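How to plan and budget for a produce-handling robot cell

Guidance for site managers and purchasing staff, Trutthorpe Packing Services

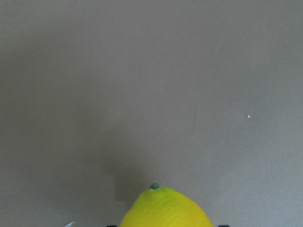 Any site wishing to buy a robot arm for sorting or packing fruit must submit a plan before asking suppliers for a firm price. The steps below set out what the plan should contain and the order in which the work should be done. They apply to single-arm cells handling loose produce. Palletising equipment is covered by separate guidance.

Step 1. Define the task

Write down the produce to be handled, where each piece will be picked up and where it will be put down. State the smallest and largest fruit the cell must accept, and whether stems or leaves will be present. A request that says only "citrus" will bring in quotations that cannot be compared with one another.

Agree the required rate with the shift manager. Use the rate the line needs in an ordinary week and record the seasonal peak separately. The Cokton site based its first request on the January peak and was quoted for two arms where one was enough.

Step 2. Choose the gripper before the arm

The gripper decides most of what the cell can do. For firm, rounded fruit such as lemons, a two-finger gripper is usually the first type to consider. Ask the supplier to confirm in writing:

– the widest opening between the fingers, with the pads fitted
– the lowest grip force that can be set, and how it is set
– whether the finger pads are suitable for contact with food
– the price of replacement pads and how long they take to arrive

The weight of the gripper, its mounting plate and any wrist camera must be added to the weight of the fruit when the arm is chosen. Sites have overlooked the mounting plate more than once.

Step 3. Plan the work surface and lighting

A plain, matt surface in a neutral colour makes it easier for a camera to pick out the fruit. Glossy steel should be covered or replaced in the pick area. Allow for fixed lighting in the budget, preferably from two sides, as a single lamp throws a shadow beside each fruit and the vision software may need extra set-up time to deal with it. The surface must also stand up to the site's normal cleaning products.

Step 4. Draw up the budget

Enter each of the following on its own line:

– arm and controller
– gripper, with one spare set of finger pads
– camera, mounting and cables
– table, guarding and lighting
– installation and safety assessment
– software licences, with the renewal date
– staff training
– service visits after the first year

In the Peduvham plan, the arm and controller came to 37 per cent of the total. Managers who budget from the catalogue price of the arm alone should expect to have the plan returned.

Step 5. Request a trial

No order may be placed without a trial using the site's own fruit. The trial should run to 1,000 picks, taken from at least three deliveries so that size and ripeness vary. The supplier must record missed picks, drops and marked fruit under separate headings. Fahad Lashari in Engineering will provide the record sheet on request and should be given the trial date in advance.

Fruit from the trial should be kept for inspection, as bruising may not show at once.

Step 6. Compare quotations

Obtain three quotations where possible. Check that each covers the same items as your budget, and ask for missing lines to be priced. Delivery times should be compared with care – the shortest offer received for Peduvham was nine weeks and the longest was 26.

Step 7. Submit the plan

Send the completed plan, the trial record and all quotations to Mareike Reinholz in Purchasing. Plans above the site spending limit will also be read by Shagufta Bajwa in Finance. Questions about guarding and safe working should be settled with the site safety officer before the plan is sent.

Guidance last revised 28 September 2021.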